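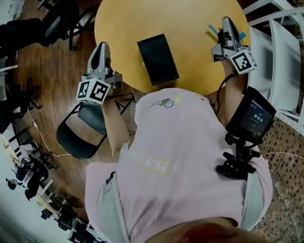
Head camera view, two hand-held grippers with cube markers at the round table.

Ivura: gripper pose tracking and episode tools

Ivura turns recordings from hand-held grippers into training episodes for arm policies. It reads the head camera and the two gripper streams, finds the cube markers, solves a 6-DoF pose for each gripper and writes everything on one clock. Policy training is in a separate repository, Kashindye.

Status: used daily by us, interfaces still move. Last format change 10 May 2020.

What is in the sample set

The sample set has 686 episodes of tabletop handling. Each episode has:

head.mp4 – wide-angle view from above
left.mp4, right.mp4 – gripper cameras
poses.csv – both gripper poses in the head camera frame
width.csv – finger opening, in millimeters
meta.json – operator code, table, task label, calibration version

Files recorded before April have no width.csv. The loader fills the column with NaN and prints a warning once per run.

Install

Python 3.7 or later, OpenCV with the contrib modules.

pip install -r requirements.txt
python setup.py develop

Basic use

ivura sync session_dir
ivura track session_dir --cube config/cube.yaml
ivura export session_dir --out episodes

Run sync first. Track will stop with an error if it finds no offsets.json.

Tracking notes

Each cube carries a square code on every visible face. One face is enough for a pose, but two faces give a much steadier one. With one face the solver can flip between two solutions, so we keep the one closer to the previous frame. Turn this off with --no-prior.

Lens distortion is strong toward the edges of the head view. Use the fisheye model in config/head.yaml – the pinhole model drifts badly once a gripper leaves the middle of the table.

Gaps of up to five frames are interpolated. Longer gaps are marked invalid and export splits the episode there. Episodes shorter than 800 ms are dropped.

Known problems

Glare on a cube face can drop detections for a few frames.
Dark tablets and screens on the table sometimes give false corners. Raise min_perimeter if you see this.
Export uses a lot of memory above 1992 frames per episode (issue 1133).

Contact

Tracking and calibration: Jabari Barasa. Export and file format: Bakari Rotich. Please attach meta.json and the track log to bug reports.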